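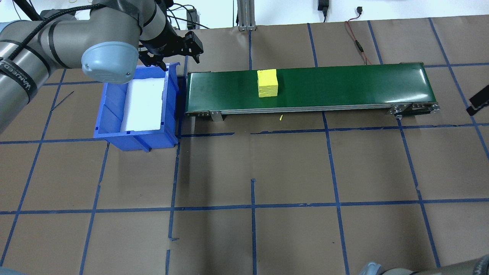 Wimel 137 Stacking Tote

Product group: Storage and transport containers
Series: Wimel open-top
Supplied by: Akham Storage Supply

Overview

The Wimel 137 is an open-top plastic tote for parts storage, order picking and short-distance transport inside a building. It is molded in one piece from polypropylene copolymer. The side walls are ribbed on the outside and smooth on the inside, so small parts and packing material do not catch when the tote is emptied.

The 137 replaces the older 130 in the catalog. The footprint has not changed. The wall ribs were made deeper and the corner radius was reduced slightly, which adds a small amount of usable floor area. Both models can be mixed in one stack if the 130 is on top. The reverse order is not approved.

Specifications

Material: polypropylene copolymer
Walls: ribbed outside, smooth inside
Base: closed, flat, with molded edge
Rim: reinforced, all sides
Handles: 2, molded into the short sides
Stock colors: blue, gray, red
Color to order: minimum quantity applies, ask for current terms
Lid: sold separately
Label holder: sold separately
Drain holes: none as standard, drilled on request

Stacking and nesting

Loaded totes stack on the rim of the tote beneath when used with the Sarneo lid. Without a lid, the 137 nests and does not stack. Empty totes nest to around 12 to a column before the column becomes hard to separate by hand. If nested columns are stored in a hot area, wedging is more likely; rotate the top tote a little before lifting and it will usually come free.

The maximum stack for loaded, lidded totes is 7 high on a level concrete floor. On pallets, wheeled dollies or raised decking, reduce the height and strap the load. The limit applies to an evenly distributed load. Castings, fasteners in bulk and other dense goods should be spread over the full base -- a single heavy item in the middle will bow the floor of the tote, and over time the bow becomes permanent.

Use on roller and belt conveyors

The base is flat enough for belt conveyors and for rollers at normal pitch. For rollers, at least three must be under the tote at all times. The tote should travel with the short side leading. On inclines, a belt with a textured surface is preferred, and the load should be checked for shifting before the line is brought up to speed.

The base edge is the part that wears first. When the molded edge has worn level with the floor of the base, take the tote off conveyor duty. It can still be used on shelving.

Temperature and chemicals

Suitable for indoor rooms and unheated storage. Polypropylene becomes more brittle in the cold, so totes in freezer rooms should not be dropped or thrown. Resistant to most water-based cleaners, weak acids and weak alkalis. Not recommended for long contact with solvents, gasoline or strong oxidizers. The standard material has no UV stabilizer. Outdoor storage will fade the color and weaken the rim.

Cleaning

Wash by hand or in a tunnel washer. Remove label holders first. Turn the tote upside down to dry, as water collects in the base corners. Do not use wire brushes or scouring pads on the inner walls.

Accessories

Sarneo lid: snap fit, with raised lip for stacking
Kurian label holder: clips over the rim, takes a printed card
Kurian divider set: slots across the short dimension, two dividers per set
Dolly: four swivel casters, two with brakes

The Kurian divider set made for the 130 does not fit the 137. The slots sit lower, and the old dividers stand above the rim and prevent the lid from closing.

Ordering

Sold singly or by the nested column. Blue and gray are held in stock. Red is made to order from July onward and ships with the next production run. Custom printing is available on the long sides only -- the ribs on the short sides leave no flat area large enough for a plate.

For drilled bases, custom colors and volume pricing, contact Roswitha Gasser at the Akham sales desk. State the product number, the color and whether lids are required.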